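Lornbridge Bench Kit – Setup Guide
Section 7: Marked parts, tray and first pick

Revision: Sep 22, 2023
Prepared by Ursina Imhof and Naveen Pathak, Bundova

Before you start

This section covers laying out the table, checking the markers and running the first pick with a marked part. It assumes you have finished Section 6 and that both arms pass the joint check without a fault. If the console still lists a fault, go back and clear it first. The layout steps below will not fix a joint problem.

You need the white parts tray, the flat marker plate, the bottle-shaped parts and the hex key from the tool pouch. You also need a soft, dry cloth.

CAUTION: Press the stop button before you reach inside the rails. Pausing a routine from the console does not remove power from the joints, and a paused arm can start again if someone else is logged in.

7.1 Laying out the table

1. Move both arms to the park position and press the stop button.
2. Wipe the black tabletop and the white rails. Grit under the tray will tilt it.
3. Put the flat plate down first, marker side up.
4. Place the tray in front of the plate. The tray may cover part of the plate, but it must not cover the plate's marker.
5. Turn the tray so that the marker on its outer wall faces the front rail. It can sit at a slight angle.
6. Lay the bottle-shaped parts on their sides, with a marker on the top face of each.
7. Check that no cable lies across the tray or the parts.
8. Release the stop button and wait for the console to show Ready. 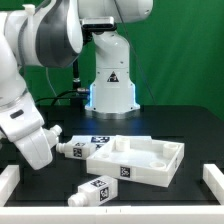 Figure 7-1. Table layout with tray, plate and two marked parts.

Note: The parts do not have to line up with the tray or with each other. The software works out the angle of each one from its markers. Leave enough space beside each part for the fingertips to open.

Note: Customers with the Ruchti table will find that their rails are lower than the ones used here. The steps are the same, but enter the rail height under Table before you go on. With the wrong height, the arm may stop early or touch the rail on the way down.

7.2 Checking the markers

Each marker has its own number, which is stored in the parts list. The parts list is loaded at the factory, so you only need to edit it if you add or replace a part.

1. Open Markers on the console and choose Scan.
2. Keep your hands and sleeves clear of the table until the scan ends.
3. Compare the numbers on the console with the parts list.
4. If a marker is missing, press the stop button, turn the part to show another marked face and scan again.
5. Choose Save Layout.

A marker that reads on one scan and drops out on the next usually has glare on it. Move the room lamp or close the blind before changing any settings. Do not cover a marker with clear tape to protect it. Tape makes the glare worse, and we have had to send out several replacement sets for that reason.

The default light setting is 170. It suits most rooms with ceiling lights. In a room with a large window, lower it in steps of 15 and scan after each step until all the markers read – then save the layout again.

7.3 Setting up an upright approach

Some routines start with a part standing up. The wrist camera is used for the last part of the approach, and the marker on the front face of the part should be between the two fingers when the gripper stops.

1. Press the stop button and stand the part upright on the table with a marked face toward the gripper.
2. Step back, release the stop button and open Wrist View.
3. Choose Approach and set the speed to Slow.
4. Watch the live view as the gripper moves in. Press the stop button if a finger is heading for the face of the part.
5. When the gripper stops, look at where the marker sits between the fingers.
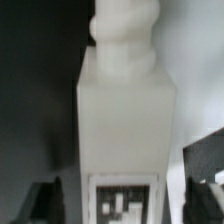

The marker does not have to be perfectly centered. If it is clearly closer to one finger, choose Adjust and use the left and right arrows. Each press moves the gripper 2 mm. Run the approach again after every change, and save only when you get the same position on repeat runs.

A little blur in the wrist view at close range is normal. If the picture is blurred at every distance, clean the camera window with the dry cloth. Do not use window cleaner or alcohol, which can cloud the cover.

CAUTION: Do not correct the position by pushing the arm while it is powered. This can shift the joint zero, and you will have to repeat Section 6.

7.4 If the first pick fails

Gripper stops too high: check the rail height under Table.

Gripper closes beside the part: the part was moved after the scan. Scan and save the layout again.

"Unknown marker" message: the number is not in the parts list. Add it under Markers, Edit List.

For anything else, save the log and send it to Silvan Fankhauser at the Zavarham service desk, along with the serial number from the underside of the console. Kits bought before January are still covered by the older service plan, and requests for those go to Selina Prantl at the same desk.

Continue with Section 8, Placing parts in the tray.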